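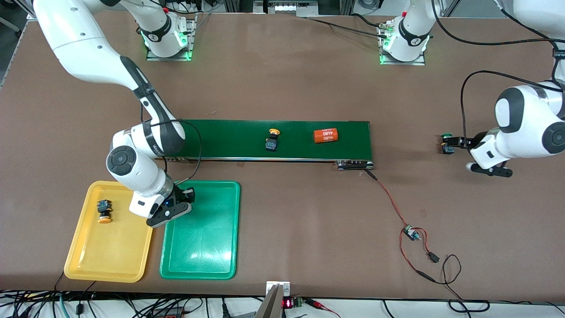

Front Desk / Patient Coordinator, Caltgate Skin & Laser

Busy cosmetic clinic, Caltgate location. Need someone ASAP, ideally in the chair before April.

We do injectables, laser, peels, and surgical consults two mornings a week. Phones ring a lot. Most new patients find us on social media and show up with a screenshot of somebody's lips. You'll be the first person they talk to, so patience is a must.

What you'd be doing
Booking and confirming appointments, in person and by phone
Answering DMs (no medical advice, ever, pass those to a nurse)
Taking consent forms and before photos to the right chart
Checking patients out, taking payments, setting up follow ups
Restocking the consult rooms at close

What we need
High school diploma or GED
2 years at a front desk, medical or dental prefered
OK with scheduling software. We use Nevisik, will train
Can keep your mouth shut about who comes in. Serious about this one
Spanish a plus

Hours
Four days a week, 8:30 to 5:30, one late evening till 7. Every other weekend morning. No on call.

Pay and the rest
Hourly, depends on experience, we'll talk numbers on the first call. Health and dental after the trial period. Staff discount on skin care, not on surgery. Free parking behind the Rautiainen building, use the side lot.

No pushy sales. There's no commission on this job and we don't want you talking anyone into a procedure. If a patient seems unsure, or looks under 18, flag it to the nurse before you book.

How to apply
Resume plus a few lines on why you want it. Drop off at 261 Cesedari Avenue, Suite 4, or call the front desk, ext. 383, and ask for hiring. Before noon is best, afternoons are nuts. Please dont send headshots.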